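Aula 4 - Vapor, tampas e panelas elétricas
Curso livre Cozinha em Espaço Pequeno, turma de fevereiro
Notas de apoio, Nelly Alvarado

Trazer na próxima: pano de prato, caderno, um pote com tampa. Quem ainda não devolveu a apostila da Rocha, devolver por favor.

1. O que ficou da aula passada

Calor por baixo, calor por cima, calor em volta. A panela elétrica aquece pelo fundo, o resto vem do ar quente e do vapor preso. Por isso a tampa conta tanto. Tampa torta, vapor foge, tempo dobra. Ver o exercício da Ina com o arroz (p. 12 da apostila).

Vapor carrega muita energia. Quando encosta numa superfície mais fria vira água de novo e entrega o calor ali. Vale pro pão, pro legume, pro dedo. Cuidado ao destampar: abrir pro lado contrário ao rosto, sempre.

2. Tampa de vidro x tampa de metal

Vidro: dá pra acompanhar sem abrir. Cada abertura joga vapor fora e a panela tem que recuperar. Embaça no começo, normal.
Metal: mais leve, não quebra, mas é cozinhar às cegas. Quem tem só essa, usar o relógio e o ouvido.

Furos de saída: aliviam a pressão, a tampa para de pular e o caldo sobe menos. Não tapar com pano nem com papel. Lavar os furos com escovinha, amido seco entope.

Pegador da tampa: madeira esquenta devagar, metal esquenta rápido. Numa panela verde clarinha como a desta página, o topo do pegador é de madeira mas tem um anel metálico na borda. Segurar pela madeira.
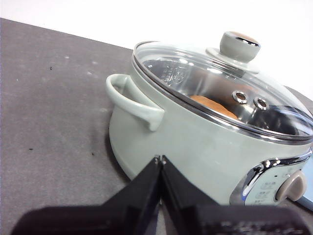

Dá para reaquecer pão de ontem sem ele ficar borrachudo?
Com pouco vapor e pouco tempo, sim. Um dedo de água no fundo, pão numa grelhinha acima da água, tampa fechada, três minutos. Tirar logo e deixar descansar destampado antes de cortar. Borracha vem de vapor demais ou de micro-ondas.

3. Reaquecer pão, passo a passo

- água: 50 ml, não mais
- grelha ou pratinho virado, o pão nao encosta na água
- esperar o vapor aparecer, só então colocar o pão
- três minutos pão pequeno, cinco se for grande ou muito seco
- desligar, destampar, enxugar a tampa por dentro (o pingo cai em cima e mancha a casca)

Casca crocante não volta com vapor. Pra isso, frigideira seca ou forno, depois. Pão congelado: mesmo método, deixar oito minutos e testar o centro com palito.

Recheado com creme ou carne: aquecer até o meio ficar bem quente. Se passou a noite fora da geladeira, jogar fora. A Elínborg Blöndal insistiu nisso na palestra e tem razão.

4. Pão feito na panela

Massa base (cobre quatro pães pequenos):
farinha 300 g
água morna 170 ml
fermento seco 5 g
sal uma colher de chá rasa
óleo uma colher de sopa

Sovar, descansar coberto até dobrar, modelar, descansar de novo. Untar o fundo. Fogo baixo, 14 minutos de um lado, virar, mais 12. Painel varia de modelo pra modelo - quem só tem "liga/desliga" fica de olho e desliga se cheirar a queimado.

Erro comum: encher demais. A massa cresce, encosta na tampa e gruda no vidro. Deixar três dedos livres.

5. Limpeza

Tirar da tomada e esperar esfriar. Base elétrica nunca debaixo da torneira, só pano úmido. Interior de inox: esponja macia, manchas esbranquiçadas saem com vinagre. Vidro quente com água fria trinca, ja aconteceu na sala.

Para casa: testar o mesmo pão em dois métodos, vapor e frigideira. Anotar tempo, textura da casca, textura do miolo. Meia página chega. Entregar na secretaria do Espaço Ustton até as 18h, véspera da aula 5.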